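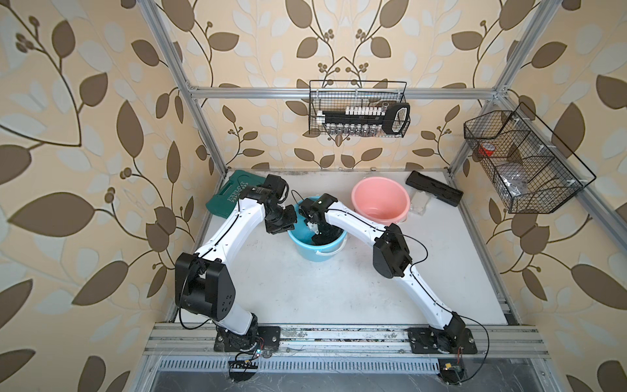 Search this site
Enter keywords

Unit 9 - Pails, Handles and Small-Load Storage
Household Materials and Equipment, Vungate
Notes prepared by Chidubem Akande

9.1 Scope
Open plastic buckets used for sorting, carrying and short-term storage. Lidded tubs are dealt with in Unit 15.

9.2 Body
Most pails taper towards the base so that they will nest. Too slight a taper makes a stack bind; too great a taper wastes volume and raises the centre of gravity when full. Soft colours such as light blue or salmon pink allow contents to be assigned by colour, but pigment tells you nothing about strength.

9.3 Wire handle
The handle pivots at two points below the rim. At rest it should lie along the rim, clear of the opening, so that items can be put in or taken out from either side. Load at each pivot is half the total only when the contents are centred. Wike's handout (Ibrahim Wike, Akinola workshop) works through the off-centre case; see sheet 16.

9.4 Working layout
Place the pail in use at the centre of the table. Keep the second pail to one side and slightly further back - reach over it is then avoided. Empty pails stay upright during sorting and are nested afterwards.

9.5 Exercise
Measure rim and base diameters for one pail. Calculate the taper and sketch the nested stack. Hand in by Saturday.

Reading: Distberg course reader, section on containers.

976 views | 9 shares

Contact | Copyright Vungate | Back to top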